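Do You Really Need a Sorting Cloth?

Every few months somebody rediscovers the idea of dumping the contents of a junk drawer on a soft cloth and sorting from there. I've been hearing about it since we lived in Dradham, and I was never convinced.

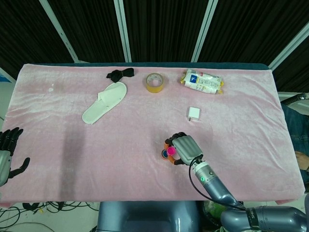

A sock, a slipper, packing tape, a snack pack and a charger on pink cloth: the usual drawer mix.

The claim goes like this. Cover the table, spread everything out, and you'll see what you own and deal with it faster. The home store in Clakholm sells a "sorting throw" for $25 on the strength of that. An old bedspread does the same job. So does a bath towel, if your drawer is small.

I tried it on and off through October. Some of it holds up.

A cloth does keep metal prongs and rough edges off a good tabletop. If your table is already scratched, skip it. Velvety fabric looks nice but it creases and it picks up lint, and tape is a real pest on it. Lay a roll down with the loose end exposed and you'll be peeling fuzz off the first few inches. Fold the end under before you set it down. A flat cotton sheet is less trouble.

Pick a color that isn't the color of your stuff. Black socks show up fine on pink. A white charger does too. On my navy towel I lost a sock for most of an evening.

Let the cloth hang over the sides only a little. The sets that go all the way to the floor are asking to be stepped on, and then you get to pick everything up twice.

Now for the advice I don't buy. The leaflet that comes with the Clumo bins tells you to make 7 piles before putting anything away. Seven! By the time you've decided whether a phone charger is "power" or "travel," you could have walked it to the right room. I use three: goes somewhere else, stays, trash. One stray sock goes in the laundry until its partner turns up. Disposable slippers brought home from a hotel get one more wearing or they go out. Check the date on any snack before you get sentimental about it.

I don't believe in the "sort for an hour" rule either. Set a timer for 10 minutes and do one drawer. If there's still a heap when it rings, gather up the corners and tip it back in. You've lost nothing, and the table is free for dinner.

As for the $25 throw, I'd spend the money on a decent drawer divider. The plain Aravena one has held up for me so far, though the short pieces do slide around unless you put something grippy under them.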